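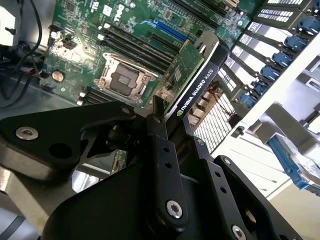
Selon Éabha Hanrahan, qui répondait à mon billet de May dernier – pardon, de mai, je lis trop d'anglais –, je me trompe de cible : la téléopération ne prétend pas apprendre un métier au robot, elle lui donne des gestes, et les gestes finissent par se composer. Je veux bien. Mais j'ai passé un après-midi entier aux commandes, chez Wavance, et je suis ressorti avec plus de questions qu'en arrivant.

Le principe est connu. On tient deux poignées, le bras suit, tout est enregistré, on recommence. L'objectif annoncé par Dremen, l'équipe qui monte le projet, est de 400 démonstrations sur le démontage et le remontage de composants de PC. J'en ai fait 16. Sur ces 16, j'en aurais gardé 2 sans rougir.

Ce qui me gêne d'abord, c'est la main. Quand je sors une carte d'un slot avec mes doigts, je sens le moment où elle cède, je la fais jouer un peu, je corrige sans y penser. Aux poignées, rien ne remonte. Je regarde l'écran, je devine, je tire trop droit ou trop vite. Et c'est cette façon de faire, la mienne, maladroite et aveugle du bout des doigts, que le modèle va prendre pour la bonne. Ilham Govindasamy, qui me formait, m'a conseillé de « rester fluide ». Fluide par rapport à quoi ?
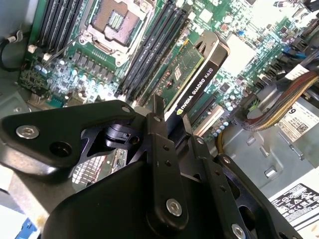 L'autre problème est le choix de la tâche. On prend un exercice présentable et on laisse entendre que le reste suivra. Une station de travail ouverte fait très sérieux dans une présentation, seulement la difficulté dépend beaucoup de ce qu'on a laissé dedans. Avec des barrettes dans tous les emplacements mémoire et un gros ventirad sur le processeur, les doigts de la pince n'auraient pas du tout la même place autour de la Quadro K620. Là, les slots sont vides, le socket est nu, et la carte est petite. J'ai demandé si une partie des 400 démonstrations se ferait sur une machine complète. « Plus tard », m'a répondu Amedeo Mancuso.

J'ai aussi demandé ce qu'on faisait des ratés. On les jette, apparemment. Je trouve ça dommage : la reprise après une mauvaise prise est le seul moment où j'ai eu l'impression de montrer quelque chose d'utile. 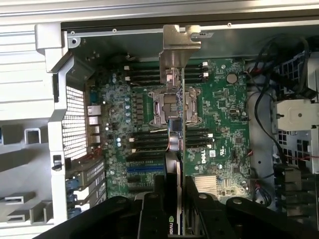
Ce que j'aimerais voir avant d'y croire

Un taux de réussite sur un boîtier que personne n'a préparé, d'une autre marque si possible. Les échecs publiés avec le reste. Et la même tâche montrée par 20 personnes différentes, dont quelques vrais techniciens de maintenance, pour savoir si le robot apprend le geste ou seulement les tics de celui qui tenait les poignées.

Éabha me dit que tout cela est prévu. Je repasserai chez Wavance quand ils auront leurs 400 essais, et je publierai les chiffres s'ils veulent bien me les donner.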